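Testley Textile Care Laboratory
Laundering Notebook, January
Entry opened Sunday, 9 a.m.

Subject: Rinse water hardness and loss of absorbency in pile fabrics

Purpose

This entry continues the work on towels that are reported to repel water after repeated home laundering. The previous entry considered softener alone. The present entry considers mineral deposits left by hard rinse water, with softener withheld from every load. Both causes produce similar complaints, and the Distley office has asked that they be kept apart in future correspondence.

Materials

Detergent was the unscented liquid supplied under the Flarow name, drawn from the opened drum. The hard water was prepared in the 20-liter carboy and labeled before use. Distilled water was used for the control loads. Swatches were cut from the center of each test towel, clear of the hems, and conditioned overnight on the rack by the north wall.
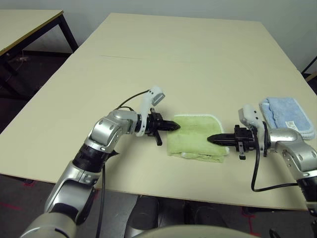
Fig. 1. Light green towel, folded, on a beige tabletop.

Procedure

Loads were run in the front-loading machine on the normal cycle, warm wash and cold rinse. Detergent was measured by weight. The cap supplied with the drum is marked in lines that are difficult to read, and staff are asked not to use it. Swatches were line dried indoors. The tumble dryer was not used, as heat flattens the pile and would introduce a second variable.

Absorbency was measured by the drop method: one drop of distilled water from a fixed height, timed until the surface reflection disappears. Drops that rolled off the swatch were recorded as "no wetting" and were not assigned a time.

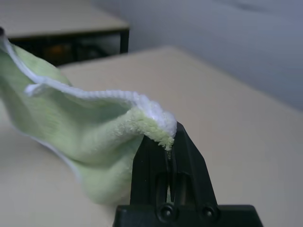

Notebook 9, page 215

Observations

Control swatches wetted promptly throughout. Hard water swatches slowed gradually, and the change was first noticeable along the cut edges, where the pile had also become stiff to the touch. One hard water swatch was dropped on the floor before timing and has been withdrawn. Its line in the table is struck through and initialed.

A vinegar soak restored part of the lost absorbency in the hard water swatches. A second soak gave no further improvement that could be distinguished from ordinary scatter. The order in which swatches were soaked was not randomized. This should be corrected when the series is repeated.

The balance drifted during the afternoon and was zeroed again before the final weighings. Earlier readings stand as written.

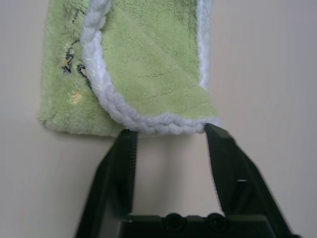
Comparison with the Ó Dubhghaill series

The Ó Dubhghaill series found a sharper decline under similar conditions, but those loads were run with powdered detergent. Powder contains builders that bind calcium, and some of the resulting solids may remain in the pile if the rinse is short. The two sets of results should not be plotted on the same axes until the powder loads have been repeated here. The order for 4,000 grams of powder has been placed and has yet to arrive. 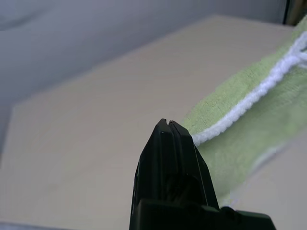 Should a household in a hard water area use more detergent to keep towels absorbent?
Only up to the dose printed for hard water. Detergent beyond that amount is itself difficult to rinse out and leaves a film on the fibers, so an extra rinse is the better first step.

Outstanding

Repeat the vinegar soak in randomized order. Refill the carboy and relabel it. Request a copy of the rinse times for the Ó Dubhghaill loads. Remaining swatches are in the second drawer, in paper envelopes, and are to stay there until the powder arrives.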